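From: Kenna MacBrayne
To: Gredenlow list
Date: 4 Dec 2019
Subject: Re: [gredenlow] Holiday boxes, what goes in

Archie Forsyth wrote:
> We have 16 boxes promised so far and the Mackay hall is open for
> drop-off until the end of next week. A few people have asked me
> how full a box should be and whether fruit is OK. Last year we got
> some with loose candy at the bottom and it was a mess by the time
> they got to Gindton. Can somebody who has packed one already
> say what they did?
>
> Also, does anyone still have the tape gun from June?
>
> Archie F.

Archie,

I packed mine last night on the bed, so I can answer most of this.

Fruit is fine if it has a peel. I used tangerines. Put them in last and check each one for soft spots. If your box won't get to the hall within a couple of days, leave the fruit out and hand it to Struan at the door. He is keeping a crate for it.

Snacks should be in their own sealed wrappers, nothing loose. They go in the middle and fill the gaps. No nuts this time, please read the back of the packet.

Plush toys take up more room than you expect. I have a bear, a bunny and a fluffy black-and-white one, and they come up over the top. The lid will not close on that. I can either take one out or move to the next size box. Dougal, do you have any of the bigger ones left? I only need one.

On weight, Skakance takes up to 800 grams at the lower rate. My box without fruit was 388 on the kitchen scale, so there is plenty to spare. Size is going to be the problem for most of us.

Please don't tape the lid at home. Archie Laing wants to put the name slips in at the hall.

I don't have the tape gun. I gave it back to Struan after the June sale.

Kenna

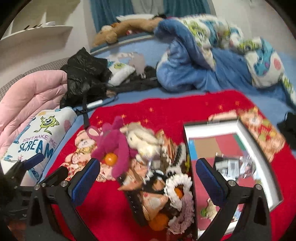
Attachment: my box before sorting out the lid, plush toys on top, tangerines inside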